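The Snack Table Gets Organized

Every office has a drawer where the snacks go to be forgotten. Ours was the second one down, under the good scissors and over the takeout menus, and for years it worked the way a compost heap works. You put things in at the top. What went on at the bottom was between the drawer and its conscience.

Then in June the drawer front came off in Torben Albers's hand, and 25 people learned that what they had been calling "the snack situation" was now a heap on the floor. Some of it was older than our lease. One bar had welded itself to a warranty card for a kettle we no longer own.

Torben, who had been looking for a cracker, took it as a calling. By four in the afternoon he had written a proposal. It ran to two pages and used the word "intake."

The proposal, once you got past the intake, was three plastic bins on a table. Leonie Stüber was put in charge of buying them, on the grounds that she once returned a shower curtain and kept the receipt. She wanted a matched set in one color. Torben wanted different colors, so that a person could tell the bins apart from across the room without reading anything, reading being where most office systems fall down. They argued through one lunch and most of another. Leonie says she gave in. Torben says she was persuaded. The mat under the bins was her price, and it is the only part anyone has complimented.

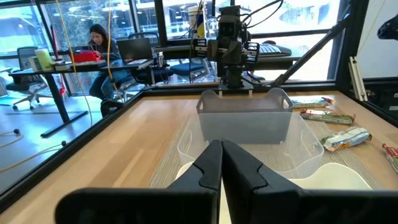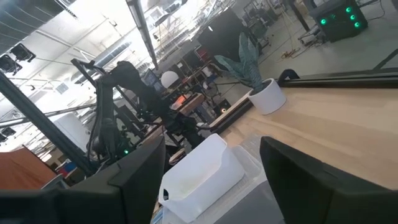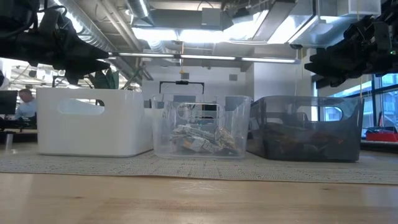
What Goes Where

The rules took longer than the shopping. Version one sorted by flavor, sweet against salty, and died the same morning over a chocolate pretzel. Version two sorted by owner, which went fine until people started looking in one another's sections and forming opinions. Version three went by urgency: eat now, eat soon, eat whenever. I liked version three. It made a rice cake feel like a deadline.

We settled on size, more or less. Little wrapped things go together, bigger bags go together, and the last bin takes whatever the first two won't have. Leonie calls the last bin "seasonal." The only season I have ever identified in it is the week after a trade show.

Clear plastic has turned out to be a mixed blessing. On the plus side, you can check the stock without getting up. On the minus side, so can everyone else, and a bin you can see through is a bin you can watch a colleague empty. Tinted plastic is kinder. You can make out that there's something in it, and you have to go over and commit before you find out what. Solid white gives nothing away at all, and I have seen grown adults lift one to eye level in hope.

The Great Brand Question

No storage system survives its contents. Half the office is loyal to Niltotico wafers, which are mostly air and come in a wrapper that can be heard two rooms away during a call. The other half wants Dulis, a nut bar with the density of a paving stone. Reuter, our supplier, sends whichever it has more of, along with a mystery item called Pundska that no one has ordered and no one has ever admitted to eating. It goes, though. We're down to four.

Torben keeps a spreadsheet of all this. Its last row is number 1307, and I've asked him not to explain it to me again.

Living With It

If you want to try this at your own workplace, a few things we picked up along the way:

Buy bins with handle cutouts. They get moved more than you expect, usually by someone who needs the table for a cake.

Put a mat down first. Plastic on bare wood makes a noise when you drag it, and the people who drag it do so at 8 a.m.

Skip the labels. We printed 29 of them and they came off within the week. One is still on the bottom of my shoe.

Leave a plant within reach of the table if you have one. It makes the whole arrangement look planned.

The old drawer is fixed now, by the way. It has batteries in it, and a tape measure, and since last month a single Dulis bar that somebody is clearly saving.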